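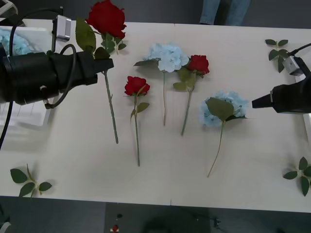 仿真花,红玫瑰和浅蓝绣球

Bivex 花名表 README

仿真花目录里的花名、颜色名,中外对照。纯文字数据,没有图片文件。
最后改动 3/6/22

先说是什么

旧的仿真花、绢花商品目录,一条一条录下来的。花名怎么叫,颜色怎么写,同一种花在不同目录里差多少。现在308条。每条15个字段,字段多,但很多是空的,别被吓到。

用途主要是查名字。做翻译的、编商品目录的、给旧目录做索引的,应该都用得上。想拿去训练分类器也行,但量太小,自己掂量。

来源

三家目录,都是纸本,手工录入。

Porkunow:印得最清楚,花名带学名,颜色写得最老实,就是红、粉、白。录得最快。
Ševčík:捷克文,颜色词特别多,光蓝色系就一大串,有些在词典里查不到,估计是厂里自己的叫法。带变音符号,打开的时候编码一定选 UTF-8,选错了全是问号。
Prirard:中英文混排,中文像是从英文硬翻的,“绣球”一页叫绣球,隔几页叫洋绣球,再翻又成了八仙花。原样保留,没替它改。

目录里的价格、货号一律没录。广告语也没录,太长,最长的一段超过200字,跟花名没关系。

文件

一共2个表。
names.csv 花名主表,308条都在里面
colours.csv 颜色词表,从主表里拆出来的,方便单独查

分隔符是逗号,备注里如果有逗号就整段加引号。换行用的 LF。Excel 直接双击打开会乱码,走“导入数据”。

字段

id 编号,删掉的编号不再用,所以中间有断号,正常
name_zh 中文名,规范过的
name_alt 别名,原目录怎么写就怎么写,多个用竖线隔开
name_en 英文名
name_cs 捷克文名,只有 Ševčík 来的条目有
genus 属名,不确定就空着
part 整枝、花头、叶、果,这四种
colour_raw 原文颜色词
colour_norm 归并后的颜色
source 来自哪家目录
page 页码
year_raw 目录封面上的年份,没写就空
reading 拼音,带声调
conf 录入把握,高、中、低
note 备注,想到什么写什么

part 这一栏要多说一句。目录里“一朵”有时候指整枝带杆,有时候只指花头,插图又看不清。实在分不出来的填了整枝,conf 降到低。筛选的时候记的带上 conf。

几条样子

红玫瑰|绒面玫瑰|red rose|Rosa|花头|深红|红|Porkunow|高
绣球|洋绣球、八仙花|hydrangea|Hydrangea|花头|雾蓝|浅蓝|Prirard|中
绣球|空|hydrangea|Hydrangea|整枝|空|空|Ševčík|低
玫瑰叶|叶材|rose leaf|Rosa|叶|草绿|绿|Prirard|中

(上面为了好看省了几栏,别名也改成了顿号,真文件里以字段说明为准)
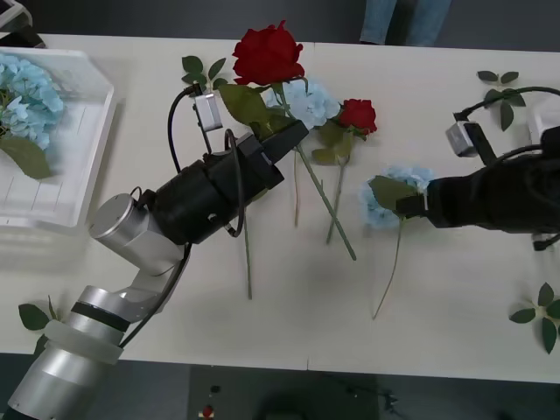 绣球和八仙花在表里算一种还是两种?
算一种。name_zh 统一写绣球,八仙花、洋绣球都进 name_alt,搜任何一个都能搜到。

同理:
月季和玫瑰没有合并。植物学上怎么分是一回事,目录里卖的是“玫瑰”就录玫瑰,写“月季”就录月季。英文两边都是 rose,所以从英文反查会出来两批,正常现象,不是重复。
牡丹和芍药也分开。Prirard 把两个都翻成 peony,有几条只有英文没中文,暂放在牡丹下面,conf 写低。
满天星、情人草、勿忘我,别名互相串得厉害,先按目录原文来,没归并。
叶材单独成条,不挂在花下面。

颜色怎么归的

最头疼的一块。colour_raw 一个字不动,colour_norm 是后来归的,带主观。

大红、正红、朱红 → 红
深红、酒红、暗红 → 原来都归到“深红”,九月那次改成了“红”,嫌太细。后来有点后悔,但是没改回去。要细分请用 colour_raw
浅蓝、雾蓝、天蓝、水蓝 → 浅蓝
藕荷、藕色 → 粉紫。有人认为藕色该归米色,也对,看地方
香槟 → 米黄
“复古色” → 空。不知道是什么色

只写“彩色”“混色”的,colour_norm 一律留空,别填“多色”,以前填过,统计的时候很麻烦。

纸本褪色,所以绝对不要对着目录插图猜颜色。只录文字。文字没写颜色的就空,哪怕插图上看着很像什么色。

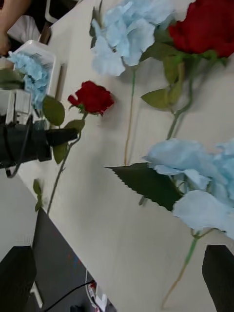
有人留言说,浅蓝和灰蓝不该放一起,做婚礼布置的客户分得很清,订“雾蓝”收到“天蓝”是要退货的,建议至少在 colours.csv 里加一栏深浅。意见收下了。雾蓝到底偏灰还是偏蓝,三家目录里就没有统一过,Ševčík 那边对应的词甚至有好几个。加栏可以,得先有依据,凭感觉填深浅等于白填。下一版看看能不能把原文里带“灰”“雾”“烟”字的先标出来。

已知问题

拼音没全校完。多音字尤其不准,“百合”的“合”没问题,“薄荷”的“荷”应该读轻声,表里有的标了有的没标。
name_cs 里有几条漏了变音符号,是早期录的,陆续在补。
page 有的目录不印页码,自己从封面后第一页数起,note 里会写“自数”。没写自数的就是印的页码。
Porkunow 有一册缺页,缺的地方没有从别的册子补。
genus 有拼写错误,发现过一次 Hydrangea 少了个 a,已经改了,可能还有别的。
繁体简体:录入一律用简体,原文是繁体的没有另外留底。当时图快,现在想补得从头翻一遍,先放着。

不适合拿来干什么

当植物名录用。目录里的名字是商品名,有的花现实里根本不长那个样子,也没有那个颜色。
算市场行情。没价格,没销量,三家加起来也代表不了什么。
当年份依据。year_raw 抄的是封面,封面年份和实际发行年份对不对得上,没查。

怎么改、怎么报错

改一条就写一条说明,写清 id、改了哪栏、原来是什么。不要一次性批量替换颜色词,出过事,“粉红”被换成“粉粉红”,找了半天。

新增条目要求:
有纸本出处,写得出目录名
name_zh 或 name_en 至少填一个
colour_raw 照抄,包括原文错别字,错字在 note 里注“原文如此”
拿不准的 conf 填低,别空着

网店的商品标题暂时不收。关键词堆太多,“北欧风客厅轻奢高级感仿真绣球单枝”这种,拆不出花名以外的有用东西,以后要收也另开一个表。

引用

写“Bivex 花名表”加上下载时的日期就可以。用了哪个表也顺手注一下,names 和 colours 更新不一定同步,经常是主表先改,颜色表过几天才跟上。两边对不上时以 names.csv 为准。

许可

表格随便用,改了再发请注明改过。三家目录的原文和版式不在内,只录了名词,需要原册请自己去找。

待办

补捷克文变音符号
拼音校对,从多音字开始
月季/玫瑰互相加参见
颜色深浅,看上面留言那条
Porkunow 缺页,找到完整的再说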